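Write the rules where the work is

I've been in a bit of a grump about rulebooks lately, so bear with me. Our group got its new good practice guide for teaching grippers last month, and Erhan Coşkun printed the whole thing out and brought it to the Darnside meeting in a carrier bag. It has 598 clauses. I read it over two evenings with a pot of tea and I can tell you there is a lovely long section on the flooring of test rooms, and almost nothing on what to do when somebody else is sitting at the table.

And somebody else usually is! Most of the people I know who do this work now do it in kitchens and hallways, with a hand-held gripper and whatever was in the cupboard. You're packing snacks in a box, or taking them out again, and life is going on all round you. I love that. It's why the recordings are worth having. But it means the old lab rules don't fit, and people quietly stop reading them.

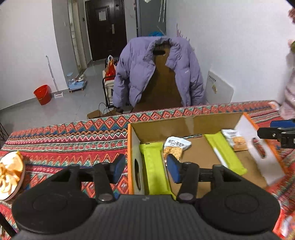 Take the business of tidying up first. The guide wants a plain surface with all "non-task objects" removed. Nazmiye Sezer argued for that one and I do see her point (a cluttered table makes it harder to say what went wrong when a grasp fails), but I think she's mistaken. A machine that has only ever met bare tables is going to have a miserable time in my house, or yours. I'd leave the tablecloth on and the coats on the chairs, and spend the effort on rules that look after people.

I'd start with consent, asked for again each time, from everyone who might wander past, even if only a sleeve ends up being recorded. Volkan Yüksel thinks once a year is plenty. I don't. My own sister said yes in May and had changed her mind by the summer, and she was quite right to.

Then fingers. If 2 people are working over one box, they should agree out loud who goes in first. It takes 3 seconds and it feels silly, and I still forget.

And please, let's have something about keeping the walkway clear. Tuncay Tatlı tripped over a bag of shopping at Dirkine with his eyes on the job, and the guide's only advice was to fill in a form.

I've sent all this to Erdal Keskin, who is collecting comments on the next draft. I asked him to cut it to nearly 100 clauses and to try each one at a real kitchen table before it goes in. He hasn't replied yet, but he did ask whether I wanted the carrier bag back.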